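Workshop notebook - free kick rig and ball tests
2022-08-24

Good session today, the best since we moved the rig indoors. Writing it up while it's fresh, mostly for Mekdes, who missed the second half, and for me when I've forgotten what I did.
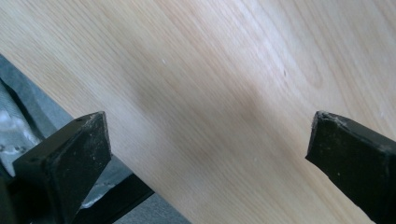
Where we'd got to: the question all winter has been why our under-16s can bend a free kick beautifully with the old training balls and then put the match balls over the bar. The coaches say it's nerves. The keepers say it's the balls. I've been on the keepers' side from the start, and today I finally have numbers I'd be happy to show someone.

Set-up first. Launcher is the same one as in March, two-wheel, with the new Revolex controller on it. The controller is a joy. You set the top wheel and the bottom wheel separately and they stay where you put them, so no more creeping up over a long run while I stand there with the tacho. Wheel gap left alone. Pressure checked on every ball before every shot, which is tedious and worth it. We lost a whole day in March to a slow leak and I'm not doing that again.

Balls:
Badis training ball, well used, panels scuffed
Badis training ball, new out of the bag
Pimentel match ball, the one the league switched to this season

I did the knuckle shots first (no spin, as near as the launcher can manage) and then the side spin. 200 shots logged in total, plus a handful I threw out where the ball clipped the guide on the way through. Those are marked with a cross in the sheet, please don't delete them, I want to go back and see if they bunch up on one ball.

Knuckle shots: the Pimentel wanders. I knew it would from standing behind the net with Tumaini last week, but it's lovely to see it on the plot. It goes straight, straight, straight, then shifts late, and it doesn't shift the same way twice. The scuffed Badis barely does it. The new Badis sits in between, closer to the scuffed one than I'd have guessed. So roughness seems to matter more than the panel shape, at least at the speeds our kids can hit. I'd love to test that properly by roughing up a Pimentel with sandpaper, if anyone will let me ruin one.

Side spin: this is the bit that made me yell. At the same wheel settings the match ball bends less and bends later. The spread between the scuffed Badis and the Pimentel at the goal line was 34 cm, averaged over the clean shots. Think about what that means for a kid who has spent two seasons learning to start the ball outside the post and bring it back in! They've got the technique. They've just learned it on a different ball.

Height is harder to read. The net plane camera was fine for left and right but I don't trust it near the crossbar, the lens stretches things up there. I've kept the height column but coloured it grey. Don't quote anything from it yet.

Tumaini came by at lunch and had a go at kicking a few himself for comparison, which was terrific fun and no use at all as data. He hit one with the outside of his boot that went round the mannequins like it was on a wire. I asked him to do it again and he put it in the car park. He also made a good point, which is that a kid who scuffs the ball a little gets some spin tilt for free, and our launcher never tilts. Real free kicks have a bit of dip mixed in with the bend. So the next step is to get the launcher head canted over and repeat the side spin set.

Problems:
- Left wheel has a flat spot starting. You can hear it at low speed. Ordered nothing yet, will see if the Brarneo wheels fit the shaft, they're softer and might grip a smooth ball better.
- The grip question bothers me, come to think of it. If the Pimentel is slipping on the wheels it would leave with less spin and I'd be blaming the air for something the rubber is doing. Need to film the ball leaving the launcher and count the spin off the markings. Mekdes, you were right about this in March and I brushed it off. Sorry!
- Mannequins need sandbags.
- Sheet tab names are a mess, my fault. "Run B new" is the right one for the new Badis, "Run B" is the warm-up.

I did a quick check on the slip thing before packing up. Chalk line round the Pimentel, a few shots filmed on my phone in slow motion. It's spinning a lot, and the line comes round evenly, but I can't get a rate I'd trust out of phone footage. Good enough to keep me cheerful overnight, not good enough to write down as a result.

For the coaches, in the meantime, I'd be comfortable saying one thing: do free kick practice with match balls. Even if the slip turns out to account for some of the gap, the kids lose nothing by practising with what they'll play with. I've put a short note to that effect in the shared folder, and Mekdes Tsegaye can change the wording before it goes out, she's better at talking to them than I am.

Next time:
Film every launch from the side, proper camera, chalked balls
Cant the launcher head, start small
Try a Brarneo wheel on the left
Borrow a worn Pimentel from the seniors if they have one
Bring lunch

Launcher is switched off at the wall and the controller is in the cupboard with its lead. Balls are back in the bag, the scuffed one has tape on it so it doesn't get handed out at training.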